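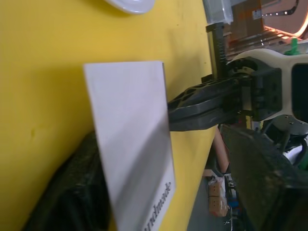

Storing notebooks upright: do the covers warp?

Started by tanoli_jo

I've got a shelf of plain white notebooks, the rectangular sort with a bit of dark grey lettering near the corner of the cover. They've been lying flat in a stack and I can never get to the bottom one. Thinking of standing them on edge in a Radel file box on the work table. Does anyone do this long term? The table is yellow and marks easily, so I'd like to get them off it either way.

madix74
Mine have stood on edge for years. They only bend if the box is half empty and they lean. Fill the gap with a piece of cardboard.

Charito Tiongson
I'd disagree with that. Soft covers sag at the bottom corners even in a full box. I went back to stacks of four, spine out, with the month written on the spine. August is on top right now and I can pull any of them without much trouble.

madix74
Depends on the cover. Hard ones don't sag.

tanoli_jo
Mine are fairly stiff. White is the bigger worry. Everything shows on it.

paperclip_1646
Wipe the table before you put them down. A yellow top hides pencil dust until it's on your cover. Damp cloth, then a dry one. For the small greenish-brown spots I use bicarb paste and leave it for a few minutes.

Charito Tiongson
Careful with bicarb on a matte finish. It left a shiny patch on my desk. Dish soap first.

paperclip_1646
Never had that happen, but fair enough, try it on a corner.

tanoli_jo
Soap took most of it off. There are still a few dark specks I can live with. Has anyone used the Trulano dividers? The box is 400 mm long and I don't want everything sliding to one end.

madix74
Yes, they're fine. A bit tight for thick notebooks. Put the spines down if the labels are on the cover, otherwise spines up.

Charito Tiongson
Spines down is hard on the page edges when you drag them out. I'd still stack them.

tanoli_jo
Going with upright and spines up for now. I'll check the corners in a couple of months and post if they've gone out of shape.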